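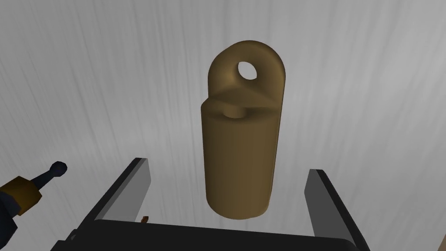
Two weeks with Skeltis now and I said I'd write something up, so, quickly, before the kettle's boiled and the day gets away from me.

Skeltis is the simulator from Drikham. You load a gripper, load a part, write your pick routine and run it as many times as you like before you touch any real hardware. They sell it as a yearly licence or bundled with their starter kit, which is the gripper, the mount, the cables and a box of printed test parts. I've got the licence only. Paid for it myself, before anyone asks.

Why I wanted it: we've got a job on at Fluncombe, small turned weights with an eye on top for hanging. Annoying shape. Smooth round body, nothing to grab, then a little peg, then a flat eye that's always facing some direction you didn't plan for. Two flat fingers on a round body is fine if you come in square. Come in a bit off and it squirms out like soap. I wanted to get that sorted on screen and stop picking weights up off the workshop floor.

Setup. Easier than I feared. Installer did its thing, licence key worked second try (my typing). Importing the part took most of a morning though. The model came in lying on its side and the size wrong by a factor of 1,000, metres and millimetres, the usual. There is a units box on the import screen. It's tucked under "advanced". It should not be tucked under advanced.

After that, good going. The gripper model is decent, finger angle and opening both behave the way I'd expect, and you can change the friction on the finger faces separately from the rest, which I use constantly. Start poses are easy to set as well, you just drag the part to where you want it and it stays put till you press go. I like that a lot more than typing in numbers.

The batch runner is the thing I'd pay for. You give it a spread of start poses and friction values and leave it going. I did 3,454 tries overnight and came down at half six to a table of what held and what didn't, sorted by approach angle. Very happy. Had toast and read it like the paper. The upshot for our weights was grip low on the body, slow down for the last bit, and leave the eye alone completely. Every time I tried to be clever and pinch the eye it went badly.

Things I don't like, in no order:

Lighting presets. There's only a few and they're all murky. Everything brown comes out looking like gravy. Doesn't matter for the physics but it matters if you're training a camera on the pictures, and you can't put in your own lights without the dearer licence.

Contact at the edges. When a finger catches the rounded bottom rim you sometimes get a little buzz, part shivers for a moment and then settles. Smaller time step fixes it, and then the batch takes twice as long. Pick your poison.

The manual. Half of it is for the previous version. The menu names dont match. Henrike Gerlach on the support desk answered me within two hours and sent the page I needed, so full marks to her, but I shouldn't have had to write in.

Memory. It wants 16 gigs and it means it. My old laptop had a go and gave up.

I did look at Dinu before buying. Cheaper, nicer looking, and the free trial is generous. But no batch runner unless you script it yourself, and I know what I'm like, I'd of spent a month writing the script and never picked up a weight. If you enjoy that sort of thing then Dinu's probably the better buy.

Haven't tried Skeltis with two arms doing a handover yet, both arms load fine but that's as far as I've got. Also not tried the suction cups. Someone asked about soft fingers in the comments last time and no, can't see them in the list, I'll ask.

Would I renew? Think so. Depends whether the price goes up in April like the email hinted. For a one-off job I'd hire it by the month, they do offer that, it's just hard to find on the site (scroll right down past the videos).

Next up is the real gripper with the real weights and the low grip, slow approach. Bench is booked for the afternoon. Will post the settings file once I've tidied it up, it's full of rude variable names at the moment.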